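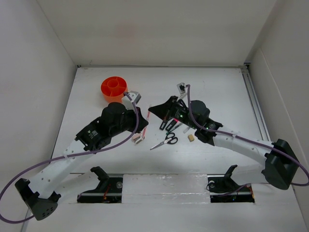 Both arms over the desk-tidy job, standard black fingers fitted.

I spent most of August's spare evenings on grippers. Ailsa Pollock lent me a second set of fingers from Merkora, softer and wider than the pointed ones the arms came with, and I wanted to know which set to leave on for the winter. The task is putting stationery into a round orange organizer. It sounds easy until you try it with scissors.

I drove everything by hand from the leader arms, no policy running. I logged 241 grasps between the two sets, all on the same white bench with the lights at the same level. A grasp counted if the item left the surface and stayed up until it was over the organizer. Dropping it on the rim afterwards was a separate column.

The pointed fingers are better on anything thin. Pens and pencils lying flat come up on the first or second go if you approach square to the barrel. Come in at an angle and the pen rolls away, and then you're chasing it across the bench with a slow arm. The soft fingers are too thick at the tip to get under a pen, so you end up pinching the top of it and hoping. They did much better on the scissors. I could take them by one handle loop and they hung fairly still. With the pointed set they twisted nearly every time -- 55 tries, and I gave up on doing it one-handed.

Two arms help less than I expected. Holding an item down with one while the other gets a grip is fine on paper, but the tips end up so close together that each wrist camera mostly sees the other gripper. I moved the right camera bracket back by 4 mm and it made a small difference. The cables need more slack than Hollik's drawing shows, too. Mine come off the wrist camera and loop out wide at the side, and with anything shorter the wrist pulled before it reached full rotation.

One controller note. Pascal Schmieder suggested lowering the grip current limit, and he was right. The pointed fingers stopped skidding off round barrels once I brought it down, and the motors ran cooler.

For now the pointed set stays on. I'm going to try a strip of thin rubber on the inside faces, which Ailsa has on hers, and run the scissors again on Thursday.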